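Filed under: List Archive > Kitchen & Woodwork > Finishes

Re: oiling a butcher-block top

Anjana Thambiah wrote:
> We put in a wood counter in June and it already looks thirsty
> by the sink. Do I have to sand the whole thing before I oil it?

Dear Anjana, and hello to everyone I haven't written to since spring,

No, please don't sand the whole thing! I did that to my first counter and lost a weekend to it — and my good mood besides.

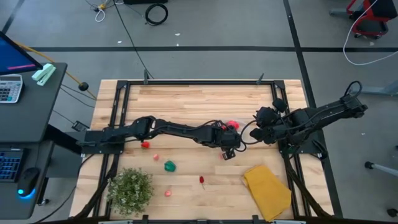 Mineral oil is where I would start, warmed a little in a pan of water so it soaks in nicely. Wipe it along the planks, the way they run on the light butcher-block top here, and go back over the seams with your fingertip. Leave it overnight and buff it in the morning before the coffee goes on.
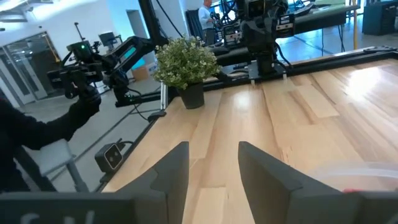
If the patch by the sink still feels rough after that, rub only that spot with 600 paper, very lightly, and oil it again. My neighbor swears by the Storkar wax on top, and I've come around to it, though the smell lingers until Wednesday if you do it on a weekend.
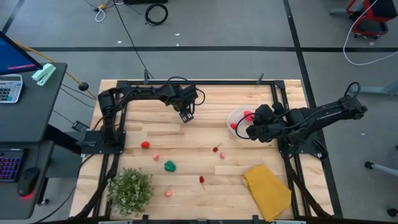
Page last modified: Wednesday, 9:30 pm

Do write back and tell us how it went, and which oil you ended up with.

Warmly,
Torben Engelhardt

Comments
zivska_fan: Walnut oil works too, if nobody in the house has allergies.
Marge P.: Mine took three coats by the sink.

Related threads
Getting water rings out of maple
Wax or oil for cutting boards?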